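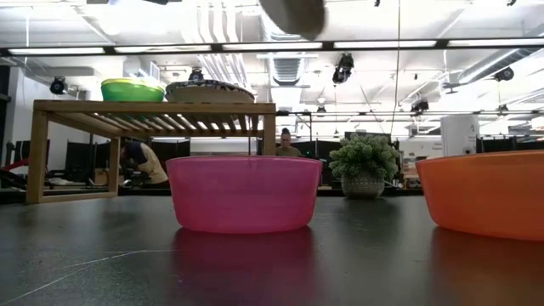 Figure 4.1. Gripper above a pink bowl on the shared bench. Two more bowls stand on the wooden riser at left.

Chapter 4
Picking Up a Bowl

In Chapter 3 you bolted the arm to the table and ran each joint through its full range. The arm now moves where you tell it. In this chapter you will give it something to hold.

Bowls make a good first object. They are light, cheap and easy to replace, and the rim gives the fingers an edge to close on. They also bring out most of the faults in a home-built gripper. A finger mounted a little out of line will tip a bowl before it lifts it. A plain plastic bowl and a wider, flatter one with a patterned rim need different approach heights, so one saved position will not do for both.

The build follows the Zornlow gripper, drawn up by Marta Shevchuk and Ekene Ogundipe at the Clendeveck workshop. Their first version closed at a fixed speed and cracked 2 bowls in one evening. The version used here slows down over the last part of its travel. Ogundipe's test log runs to 2,000 closes on the same pair of finger pads — replace yours sooner if the surface looks shiny.

You will need the finished arm, the finger set from Appendix B, a low stand or riser, and bowls of at least two shapes. Clear the table of tools before you power up. If you share the room, agree on who holds the stop button.

4.1 Setting the Table Height

All heights in this chapter are measured from the tabletop, not from the arm's base plate. Lower the open gripper until the fingertips just touch a sheet of paper laid on the table. Save this position as zero. Raise the gripper 100 mm and save that as the travel height. Anything on the riser needs its own travel height, which you will set in Section 4.3.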